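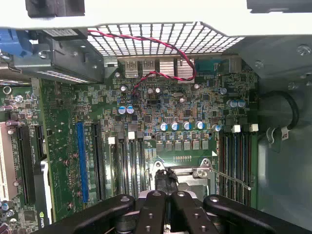 Can the Wirnov cell take apart a desktop PC by itself?

Some of it, on cases it has been set up for, with an operator standing by.

Wirnov disassembly cell, Gilchrist
Demo visits: Skoltwood hall, mornings in May

We went to the open day with a short list of doubts and came home with most of them. The brochure promises 30 computers a shift. The demo we watched lasted more than 3 hours and got through 4, with stops whenever cables were in the way. An older desktop is a mess of wires, brackets and latches, and a gripper with two fingers has to work between them.

Gilchrist says a recycler in Zillisthorpe ran 251 units through a trial. We asked for the failure log and were told it would be sent. We'll post it if it comes.

What you get: arm, gripper, wrist camera, bench and two days of training. Screw bits cost extra.
Price: on request
Stock: built to order
Returns: none once installed

Bring your own computers to the demo if you book a visit, and pick ugly ones.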